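My mother-in-law has moved house eleven times, and she'll tell you the only thing she has ever properly unpacked is the kettle. I used to think that was a bit sad. Then we moved to Skamcombe in May, and I finally got it.

I'd had such plans! I was going to have the books alphabetised by the first weekend and dinner guests by the second. What I had was a mattress on the floor, two mugs and a bloke from up the road called Sotiris Vasilakis, who turned up with a tray of pastitsio and stayed until ten telling me which neighbours would lend me a ladder (most of them, but never ask before footy).

So I've been thinking about how long it takes for a place to feel like yours, and I've been pestering everyone I know about it.
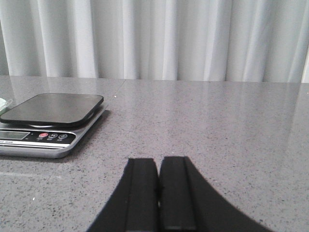

Words by Anastasia Ververidis
Home & Neighbourhood | 21/11/2020

My friend Yareli Quezada reckons it's smell. She couldn't settle in her flat until she'd burnt onions in it, which she did by accident while on the phone to her sister, and she went to bed that night feeling like she'd lived there for years. Nam-gil Bae says it's when you can find the light switch in the dark. He's still slapping at the wall in his hallway like he's after a mozzie, so he considers himself a visitor.

Efthymia Deligiannis, my old boss, had the answer I liked best. She said she felt at home the first time she was rude about the place to a stranger. She was whingeing about the parking at the chemist and realised she was calling it "our parking".

I tried to speed things along, of course. I bought cushions. I repainted the spare room a colour I'd loved on the little card and then loathed by lunchtime, and I spent a whole arvo moving one lamp between two corners (it's back in the first corner).

What did it for me was the bins. I'd put the wrong one out, and the woman across the street, whose name I still didn't know, had wheeled it back up my drive and left the right one on the kerb. I took her some lemons. She gave me a jar of relish and a very long account of her hip.

The books are still in boxes, by the way. Sotiris wants his tray back.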